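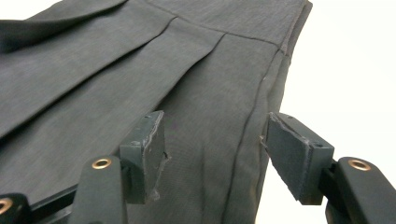 Figure 2. Dark gray woven cloth with a stitched seam and pressed pleats.

4.2 Dress, access and the photographic record of company life

The second body of material considered in this study is the set of portraits and workplace views produced under the Trillwood commission, in which one photographer was given access to the offices of three trading firms over two winters. Ryszard Krawczyk had worked until then mainly as a press photographer, and the terms of the commission were unusual for him. He was to be admitted to meetings, lunches and corridors without an escort, but every negative in which a document could be read was to be withheld from publication. The firms, Bosow, Kurek and Varex, each named one employee to review the contact sheets.

The archive holds 900 negatives, of which 300 were printed at the time. Our reading is based on the printed group together with the contact sheets for the remainder. We did not have access to the withheld negatives, and the review notes for Kurek are missing for the whole of the second winter.

Earlier writing on the commission has treated it as a portrait project. This is understandable, given that the exhibition at Trillwood opened with a row of directors seated at their desks and that the catalog essay discusses little else. The contact sheets suggest a different balance. Full-face portraits are concentrated in the first weeks at each firm, when sittings were arranged by the secretaries and lasted a fixed time. Later rolls turn toward details – sleeves, shoes under a table, a hand resting on a chair back – and toward rooms before or after a meeting. Krawczyk's working notes describe this change in practical terms. The portraits, he wrote, "were finished before I arrived," by which he meant that his sitters already knew how they wished to appear.

Clothing is important to this argument in two respects. First, it was one of the few subjects that the reviewers did not restrict. A close view of cloth gave away no names or prices, and the review notes for Bosow pass such pictures without comment. Second, dress allowed the photographer to record rank where faces could not be shown. In the Varex series, 17 prints contain no face at all, yet staff interviewed for this study were able to place most of the people in them by department. They referred to the cut of a jacket, the width of a pleat or the state of a cuff. Several added that a formal style of dress had been expected on the upper floors and was never set down in writing.

We do not claim that these pictures were intended as a criticism of the firms. The notes give little support for such a view, and Krawczyk accepted further work from Bosow after the commission ended. It is more accurate to say that the conditions of access shaped what could be photographed, and that the photographer adjusted his distance accordingly. Sekula's question of who controls an archive therefore has a narrower companion here: who sat with the contact sheets, and what that person considered harmless.

The order of the prints in the exhibition raises a further difficulty. The detail views were hung in the stairwell, away from the portraits, and were listed in the catalog under a single number. Visitors who wrote to the organizers in October mentioned the directors by name but made almost no reference to the stairwell. Whether this placement was chosen by Krawczyk or by the organizers cannot be settled from the surviving letters – one plan of the rooms carries corrections in two hands, neither of them identified. The plan is discussed in Section 4.3 together with the layout of the catalog.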